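Jornada de puertas abiertas en Trujillo: una tarde entre engranajes y pinzas rojas

Noticias / Actividades

El taller de Grelen en Trujillo abrió sus puertas el 9 de septiembre de 2025 y lo hizo con la sala a rebosar: 91 personas pasaron por allí para ver de cerca cómo un brazo robótico se las apaña con piezas de metal pesadas, dentadas y nada fáciles de agarrar. Hubo estudiantes de formación profesional, familias enteras, gente de los talleres de la comarca y unos cuantos curiosos que venían de paso y se quedaron hasta el final (¡y con preguntas buenísimas!).

La demostración giraba en torno a una tarea que a cualquiera le parece sencilla hasta que se la encarga a una máquina: coger engranajes de una mesa y llevarlos a su sitio sobre un plato metálico.
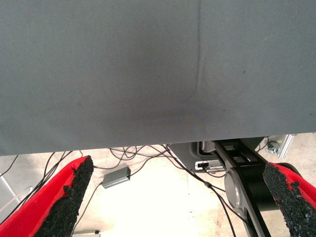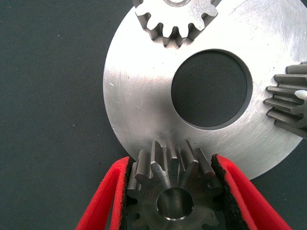
Engranajes, un plato y mucha paciencia

La tarea viene del montaje de reductoras, el terreno en el que trabaja Grelen desde sus comienzos. En un banco de montaje de los de siempre, una persona coge el engranaje, lo gira un poco entre los dedos, nota que los dientes encajan y lo suelta. Todo eso lo hace sin pensar. El robot tiene que resolverlo por partes: acercarse, cerrar los dedos con la fuerza justa, levantar la pieza sin que se le ladee y bajarla hasta que los dientes se encuentren con los de al lado.

Erdal Çetinkaya, responsable de la celda de pruebas, dirigió la sesión y se notaba que disfrutaba. Empezó repartiendo engranajes entre el público para que cada cual los sopesara. «Cerrad los ojos y buscad el agujero del centro con el pulgar», pidió. «Ahora imaginad que lleváis guantes de cocina. Pues por ahí empezamos nosotros». Las risas duraron poco: en cuanto el brazo se puso en marcha, el silencio fue casi total.

Los dedos de la pinza son de un rojo muy vivo, con almohadillas negras por la cara interior. Esas almohadillas fueron las grandes protagonistas del turno de preguntas. Tienen una textura rugosa, llena de grano, y son las que hacen contacto con los lados del engranaje. Un alumno quiso saber por qué no se usan dedos de metal, que durarían más. Çetinkaya contestó que los probaron el año pasado y que las piezas resbalaban en cuanto quedaba una película de aceite. Con un material que cede un poco, los dientes se apoyan mejor y hace falta apretar menos.

También se habló del tejido oscuro que cubre la superficie de trabajo. Varias personas esperaban ver una mesa metálica, más de fábrica, y les llamó la atención. En el taller prefieren la tela para estas pruebas: amortigua los golpes cuando una pieza se cae y el metal claro destaca muy bien sobre ella.

Cuatro turnos y dos sorpresas

La tarde se organizó en cuatro turnos, con un descanso en medio para tomar café en el patio. En cada uno se repetía el mismo esquema: una explicación breve, la demostración y un rato largo para preguntar y acercarse a la zona de trabajo, siempre por detrás de la línea amarilla pintada en el suelo.

En el primer turno todo salió a pedir de boca. En el segundo, un engranaje se quedó a medio encajar y el brazo se detuvo, esperó un instante y volvió a intentarlo. Lo logró a la segunda y arrancó el primer aplauso espontáneo de la jornada. «Me gusta más que ocurra esto delante de vosotros», comentó Çetinkaya mientras recolocaba las piezas. «Si sale perfecto, parece un vídeo».

La otra sorpresa la dio el turno de las familias. El equipo había preparado una pequeña maqueta con ruedas dentadas de plástico para que los niños montaran su propio tren de engranajes en una mesa aparte, y la cosa derivó enseguida en competición entre padres e hijos. Ganó una niña de 7 años, que terminó el suyo antes que ningún adulto de su mesa y luego se dedicó a corregir a los demás. Se llevó a casa una camiseta de Grelen que le llegaba a las rodillas, encantada de la vida.

Lo que hay debajo

Para quienes querían entrar en materia, el último turno fue el más técnico. Se explicó cómo se reparte la alimentación, qué cables llevan señal y por qué conviene poder llegar con la mano a cada conector sin desmontar media celda. Varios profesionales de mantenimiento agradecieron que se les dejara ver también esa parte, con sus soportes, sus motores y sus cables por el suelo, la que no suele salir en los folletos.

Se habló largo y tendido de mantenimiento. ¿Cada cuánto se cambian las almohadillas? ¿Qué pasa cuando se ensucian de grasa? ¿Se puede parar a mitad de un movimiento y seguir luego? A esta última pregunta se respondió con una prueba en directo: un visitante pulsó la parada, el brazo se quedó quieto con el engranaje entre los dedos y, tras rearmar el sistema, continuó desde el mismo punto.

Desde Cokgate, la empresa que colabora con Grelen en la parte de programación, enseñaron además en una pantalla cómo se define un movimiento nuevo. El público pudo proponer un cambio sencillo (girar la pieza un poco antes de bajarla) y verlo ejecutado unos minutos después. Fue uno de los ratos más animados, con media sala opinando sobre el ángulo y la otra media grabando con el móvil.

Preguntas sobre el oficio

Como era de esperar, salió el asunto del empleo. Una profesora del instituto lo planteó sin rodeos: qué deberían aprender hoy sus alumnos si dentro de unos años estas tareas las hace una máquina. La respuesta dio para un buen debate. Desde el taller insistieron en que siguen buscando gente que sepa de mecánica, que entienda una tolerancia y que reconozca de oído un engranaje mal asentado. Un montador jubilado que había venido con su nieto añadió que él habría firmado por no pasarse tantos inviernos levantando piezas frías, pero que el ajuste fino lo querría seguir haciendo él.

El debate continuó en el patio, ya con las luces de la sala apagadas, y hubo quien se marchó con el teléfono del taller apuntado para pedir prácticas.

Preparativos desde agosto

La jornada se venía preparando desde agosto, con la celda trasladada desde la nave de Jorkstead a la sala grande para que el público pudiera verla desde tres lados. Moverla llevó casi 2 semanas, entre desmontar, nivelar y volver a calibrar, y el equipo reconoce que hasta la víspera estuvo retocando detalles. Mereció la pena. Con la celda en su nuevo sitio se ve estupendamente desde cualquier silla, incluso desde la última fila.

Grelen ha confirmado que la celda se quedará en la sala grande durante el otoño y que los centros educativos pueden solicitar visita en grupo. Las sesiones serán más reducidas que las de la jornada y tendrán una parte práctica en la que los alumnos montarán a mano el mismo conjunto que monta el robot.

Cómo pedir visita

Los centros interesados deben escribir a la recepción del taller indicando el curso, el número de alumnos y si alguien necesita acceso adaptado. La sala está a pie de calle y dispone de entrada con rampa por el patio. Es obligatorio llevar calzado cerrado; las gafas de protección las presta el taller.

La maqueta de engranajes de plástico se podrá utilizar también en las visitas escolares.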